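Totum Dovano Rain Cover for Sideline Telephoto Lenses

Category: Weather protection / Field sports
Maker: Totum
Status: In stock, Judholm warehouse

Overview

The Dovano is a two-piece rain cover for a camera body and a long telephoto lens used on a monopod. It is made for press and agency photographers who work outdoor games from a fixed sideline or end zone position and need access to the controls during steady rain.

The front section covers the lens barrel and hood. The rear section covers the body, the viewfinder and both hands. The sections overlap under the lens foot and close with a hook-and-loop strip, so the body section can be opened for a card or battery change while the lens stays covered.

Versions

Dovano 200: for zooms and primes up to 200 mm. Single sleeve opening on the right side.
Dovano 400: for primes up to 400 mm. Sleeve openings on both sides, longer hood section, reinforced slot for the monopod foot.

Both versions fit bodies with a built-in or attached vertical grip. Neither version fits a body with a top-mounted flash.
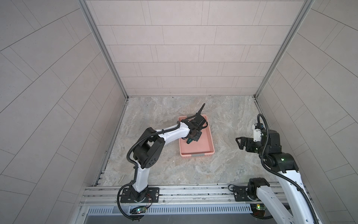

The hood section is held by an elastic cord with a locking toggle. Tighten the cord behind the front lip of the hood. If it sits on the glass side of the lip it can creep forward and darken the corners at wide apertures. On the Dovano 400 a second cord sits just ahead of the lens foot and keeps wind from lifting the fabric during panning.

Material

Shell: coated woven nylon from Lengyel, matte gray
Water resistance: 2000 mm hydrostatic head
Seams: taped on the inside
Window: clear flexible film over the rear screen and top display
Length, Dovano 400, fully extended: 900 mm
Eyepiece: open port with drawstring, or separate eyepiece adapter (sold by camera mount)

The matte finish was chosen for stadium lighting. Glossy covers can throw light back toward the field and into the viewfinder of the photographer in the next position. The fabric is also quieter than film-type covers, a point that matters at tennis and golf events where shutter and handling noise are restricted.

Fitting

1. Mount the lens on the monopod before fitting the cover.
2. Slide the front section over the hood and pull it back to the lens foot.
3. Pass the foot through the slot and close the flap beneath it.
4. Fit the rear section over the body and seat the eyepiece port.
5. Close the overlap strip from front to back.
6. Check that the focus ring turns freely under the fabric.

A network cable or remote release leaves through the lower left port. Leave a drip loop below the port. Water that runs down a straight cable will reach the connector.
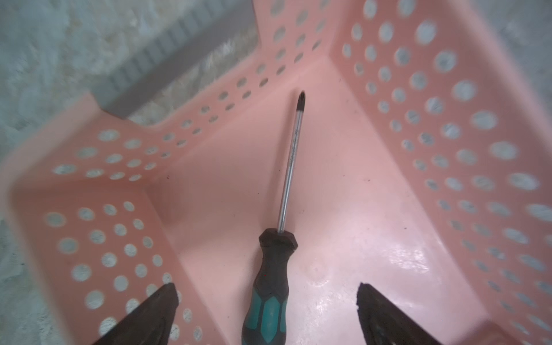 After use, shake off the cover, open all closures and separate the sections. Do not fold the window film. Store the sections loosely in a ventilated container until they are fully dry; a plastic basket with rows of round holes through its walls, like the pink one shown, lets air reach the fabric from the sides. Wipe out the bottom first. Small dark specks of dirt like those on the basket floor can scratch the window film when the cover is moved across them.

Wash by hand in cool water with mild soap. Do not machine wash, tumble dry or iron. Fabric softener damages the coating. If water stops beading on the shell, apply a spray-on treatment suitable for coated nylon and keep it off the window.

In the box

Front section, rear section, spare elastic cord with toggle, storage pouch. Eyepiece adapter not included.

Parts and service

Replacement windows, cords and toggles are available separately through Judholm. Seam repairs are handled by Totum. Covers sent for repair must be clean and dry, with the eyepiece adapter removed. Orders received by noon on Wednesday ship the same week.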